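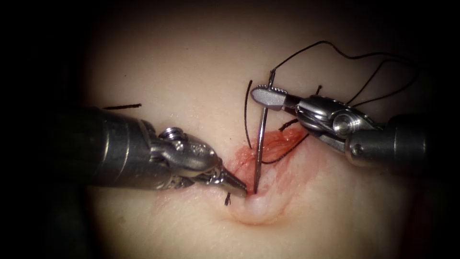 Von: Guðlaug Þrastardóttir
An: Liste Beirat Pluludholm
Betreff: Re: Protokoll der Juni-Sitzung

Hallo zusammen,

Baptiste schrieb:

> Das Protokoll zu TOP 5 kann ich leider nicht nachreichen. Der
> Beirat hat sich darauf verständigt, die Aussprache über die
> Amtsleitung vertraulich zu behandeln. Das Ergebnis ist ja bekannt:
> Er bleibt und besucht eine Fortbildung. Ich bitte, von weiteren
> Nachfragen abzusehen.

von weiteren Nachfragen sehe ich gern ab, sobald die bisherigen beantwortet sind. Im Augenblick wären das 2.

Erstens: Wo steht, dass der Beirat sich "verständigt" hat? Ich war da. Abgestimmt wurde über die Pause und später über die Fortbildung, letzteres mit 5 zu 3. Über Vertraulichkeit hat niemand die Hand gehoben, es sei denn, es geschah am Buffet.

Zweitens: Nach unserer Geschäftsordnung ist auch vom nichtöffentlichen Teil eine Niederschrift zu fertigen. Man darf sie wegschließen, aber dazu muss es sie geben. Zur Parkplatzfrage Grullside haben wir übrigens drei Seiten, samt Wortmeldung zur Farbe der Poller.

Die Petition von Falura mit 591 Unterschriften liegt weiter unbeantwortet beim Vorsitz. Ich schlage vor, dass wir den Leuten wenigstens den Eingang bestätigen. Einen Entwurf schicke ich heute Abend gegen acht herum, Änderungen bitte direkt in den Text.

Gruß
Guðlaug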